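Mixed bin

A mixed bin, also called a jumble bin or a catch-all tote, is a single open container in which unrelated items are kept together without dividers. It is one of the oldest and simplest ways of storing things, and it's a wonderfully flexible one! Homes, workshops, thrift stores and mailrooms all use some form of it, and the contents can be almost anything small enough to fit: cloths, brushes, packets, spare parts, lids, toys.

Form

Most mixed bins are rectangular, with a flat floor and walls that slope outward toward the top. The slope lets empty bins nest inside one another (a stack of 12 takes up surprisingly little room) and leaves more space for a reaching hand. Gray is a favorite color, as it hides scuffs well and lets brighter items stand out. The Grurlow pattern, sold for many years by the housewares firm Ackermann, measures 20 inches across and is still much loved by collectors of storage ware.

Contents and layering

Soft items change the character of a bin more than any others. A single crumpled cloth can spread over a wide patch of floor, fold over on itself and hide whatever has slipped beneath it. Flat packages slide, while round things settle where they like. A sparsely filled bin, with each item resting on the floor, is quick to search and a real pleasure to use.
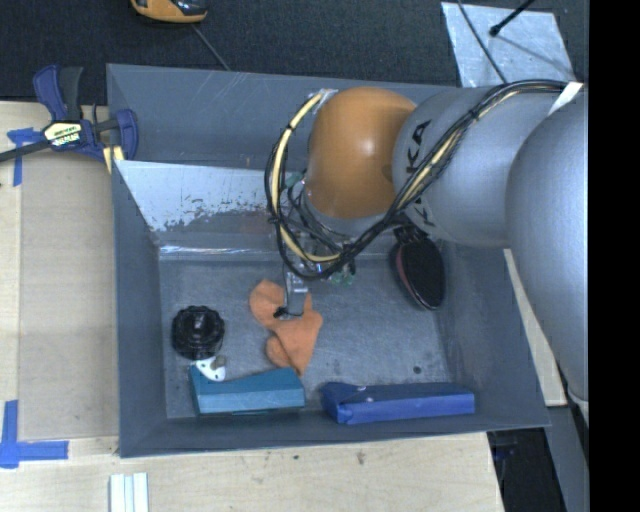
Gerd Pfeiffer argues that cloths should never share a bin with hard goods at all, and that a good fold is wasted the moment something heavy lands on it. Many users happily disagree, finding that a cloth makes a fine cushion for breakable pieces.

Sorting habits

The Kustov method, first set out in a household booklet of 44 pages, calls for emptying the bin completely every October and returning only what has been used. The Barkura method is gentler: the largest item comes out first, then the cloths, and the small pieces are left for last.

See also: Junk drawer; Nesting container; Sewing basket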